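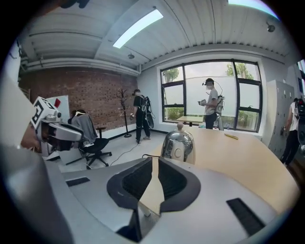 Before the First Recording

A working code for hand-held demonstration is changing how small robotics groups prepare their rooms, their tools and their people

For many years, the written rules of robotics were concerned with the robot. They dealt with fences, stop buttons, speed limits and the distance a person should keep from a moving arm. A growing share of the work now takes place with no arm in the room. A person picks up a gripper fitted with a camera, performs a household task, and leaves behind a recording from which a machine will later be trained. The hazards are smaller, but the questions of good practice are no less real.

The Gurnard Code, a set of working rules adopted in March by the research group at Torham, is one attempt to answer them. It runs to 30 clauses and was written for rooms in which several people, wearing or carrying recording equipment, share the same floor. Its authors describe it as a house standard. Other groups have begun to borrow from it, and two have asked permission to reprint it in full.

Kohei Tsuji, who led the drafting, came to the subject from factory inspection. His first observation at Torham was that the group had excellent procedures for its data and almost none for its floor. Files were named, checked and stored according to a strict scheme. Cables were laid wherever they happened to reach.

"We could say which version of the software had been used on any recording," Mr. Tsuji recalls. "We could not say who had last looked at the straps on a backpack."

The code therefore begins with the room. Walkways between the work table and the walls are to be agreed upon before a session opens. Cables that must cross the floor are to be routed along a wall or covered. Chairs not in use are pushed clear of the walking area, and coats and bags are hung up. Every operator is to be told where the nearest door is, and who has the authority to call a halt. Any person in the room may call one, including a visitor.

A second group of clauses concerns the equipment that people wear. A backpack that feels light at the start of a morning may not feel so by noon, and a head-mounted rig places weight where the neck must carry it. The code limits continuous wear to 20 minutes, followed by a break of at least five, during which the rig is removed entirely. Operators may shorten the period without giving a reason. Supervisors may not lengthen it.

This clause attracted the most debate. Some members of the group believed that frequent breaks would disturb the rhythm of the work and lower the number of usable recordings. The limit was kept after a trial period, and the question is to be reviewed again next year.

The third group deals with the tool itself. Jaw pads are inspected for wear and for trapped grit at the start of each session. Vents on the housing must be kept clear of tape and clothing. Printed markers used for tracking are to be flat, clean and fully attached, and a marker with a lifted corner is replaced at once. Where two grippers are in use at the same table, each operator announces an intention to reach across the other. The wording for this is left to the operators, provided that it is agreed beforehand and is short.

Objects receive their own page. Kitchen items are to be empty and at room temperature unless the task has been separately approved. Pens are capped. Glass and blades are excluded from general sessions and may be used only under a written plan, a form of which appears in the annex.

The longest section is devoted to privacy. A wide-angle camera takes in far more than the hand and the object before it. It records colleagues at the other end of the room, the clothing left on a chair, and whatever can be read on a board. The code requires that every person who may come into view be informed before recording begins – including those who are only passing through. Consent is given in writing and may be withdrawn, and a request for withdrawal must be completed within seven days. Boards and panels are turned or cleared of names and personal details.

Tsuchiya, a company that supplies carrying frames to several such groups, has since added a printed strap checklist to its deliveries. Zakance, a training provider, offers a half-day course based on the first two sections of the code, held on Saturday for the convenience of student operators.

Mr. Tsuji is cautious about wider adoption. A rule that suits one room, he notes, may be of little use in another with a different layout, and he advises groups to walk their own floor before copying any clause. The next revision will take up the question of noise, together with the storage of batteries overnight. Comments from outside groups are accepted in writing by the Torham office.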